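Wimdale Home Help > Furniture > Cleaning and repair

Mirror on white vanity table has gone dull around the carving, what is safe to use?

Asked in February. Viewed 1190 times. 3 answers.

I have a white vanity with an oval mirror in a cream-white carved frame. It has scrolls and a rose, and a little gold on the high spots. Dust and hairspray have built up in the carving and there is a cloudy ring on the glass next to it. The tabletop is white too and has a couple of makeup marks.

I bought it used and the tag said Brangate but I can't find care instructions. I don't know if the frame is wood or resin. I don't want to take the gold off. I have glass cleaner, dish soap and a bottle of Csonka furniture polish. Can I use any of these on the frame?

Answer 1 (accepted, 34 votes)

Leave the polish in the cabinet. It will yellow on a white finish and collect in the carving.

Start dry. Use a soft makeup brush or a clean 1 inch paintbrush and work from the top down. Get behind the petals of the rose and into the curl of each scroll. Most of what looks like grime will come out this way.

Then put one drop of dish soap in a cup of warm water. Dip a cotton swab, squeeze it out and go over the white parts. Change swabs often. Before you touch any gold, test a spot at the bottom edge. If color comes off on the swab, stop and only dust the gold from then on.

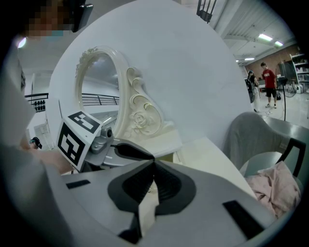 For the glass, spray the cloth and keep it away from the frame. Liquid that runs down behind the edge can get to the backing and leave black spots that don't come out. The cloudy ring is probably hairspray. Rubbing alcohol on a cotton pad takes it off, but keep it off the paint. Wipe the tabletop last, as dust from the frame will land on it. Dish soap and a damp cloth should be enough for the makeup marks.

Answer 2 (6 votes)

Agree on the brush. I have a frame like this and use an old soft toothbrush for the deep parts. If the gold is already worn, Prudlow sells a small wax in a tin, you rub it on with a fingertip. Try it somewhere low first, mine came out more yellow than the old gold.

Answer 3 (0 votes)

I just use baby wipes on mine. Never had a problem but it doesn't have gold on it.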